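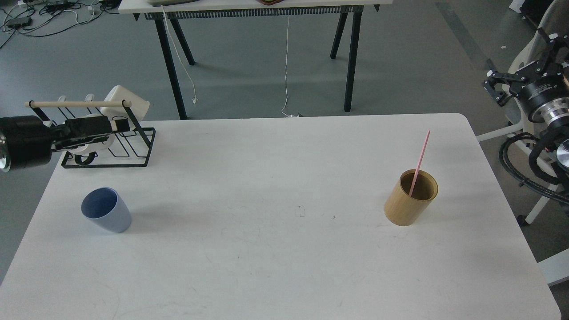 Can you leave a bamboo cup to drip dry on a wire rack with the mugs?
Upside down and tilted, sure, then stand it up in open air overnight.

barkbridge_19
Asking for the kitchen corner at work. Mugs are fine, plastic cup is fine. Bamboo one smells musty by July every year. Rack is black wire, takes maybe two mugs before it's crowded. Do I oil the thing or toss it

Cabrera100
Oil. Food grade mineral, thin coat, wipe off, leave it a day. And dont soak it ever.

prorkau
Disagree on oil inside. Outside ok. Inside you just taste it in your coffee - mine was bad for weeks. Dry it properly and skip the oil.

Cabrera100
Too much oil then. Thin coat means thin.

Starnik2854
What's going in it? Cold drinks with a straw, who cares, rinse and go. Hot tea with milk is what gets into the grain.

barkbridge_19
Mostly iced coffee. With milk so I guess that's it. Light blue plastic cup gets the same stuff and never smells 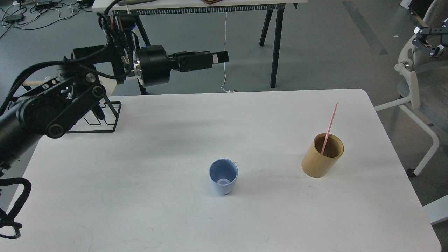 Finbarr Dolan
Plastic holds smells too, just takes longer. Baking soda paste, ten minutes, rinse, works on both. And don't put either one away in a closed cabinet the same day.

prorkau
Agree with Finbarr on the cabinet. Thats half the problem right there.

Starnik2854
I'd keep bamboo for dry stuff only. Pens, tea bags. Drink out of the mugs

Cabrera100
lol no. Had mine four years, daily use

barkbridge_19
OK trying the paste tonight, no oil inside for now. Will post back if the smell's gone by next week. Rack stays, got no room for a bigger one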